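Wistlow Community Workshop: progress report to the Hemmin Fund, August
From Senthil Rao

Hello all, and thanks for giving me until the end of the month to get this in. You asked for something short on how the open day at Pivudstead went and where we are with the money, so I'll start with the open day (the more cheerful half!).

We had 246 people through the door, against the 150 or so I'd pencilled in when I wrote the bid, and the queue for the hand demonstration never really went away. We ran it in slots of 12 people, which was a bit of a squeeze, but it meant everyone got a proper look and a chance to ask questions. I'd planned for quarter of an hour per slot and we ended up closer to twenty minutes, mostly down to the under-tens, who wanted to know if it could do thumb wars.

The bottle was easily the favourite. Clear plastic is slippery and awkward to see, so it's a fair test of a grip, and people understand it straight away.

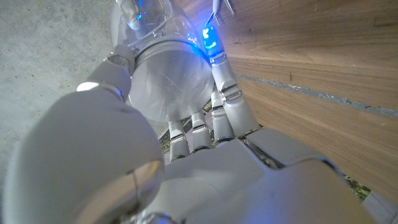

The hand with its fingers curled under the bottle and the thumb bracing the other side.

We'd asked visitors to fill in a card on the way out and 573 comments came back, as lots of people wrote more than one. I've typed up the first batch and will send the rest on with the accounts. The most common request by a mile was for a longer session where you can try the controls yourself. The second was for more chairs, and fair enough. We've asked Tondum, who are lending us their hall for the autumn, how many they can spare. 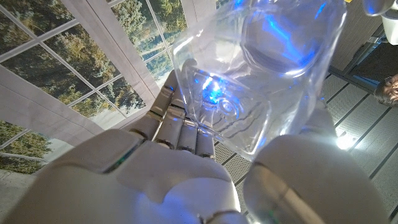
Schools were the other thing you asked about. We've got 16 signed up for the autumn visits so far, and I'm hoping for a few more once term starts and people are reading their emails again. I want the visits built round one simple job, looked at slowly, and gripping a bottle suits that nicely: you can point at the four banded fingers on one side and the thumb on the other and ask the class what would happen if you took one away. I tried that question on a couple of the groups at Pivudstead and they argued all the way to the tea table.

On the money, we're a little under on travel and a little over on printing, and the two nearly cancel out. I'd like to move what's left of the travel line into session staff for the autumn, if you're happy with that. Could you let me know before I book anyone?

All the best,
Senthil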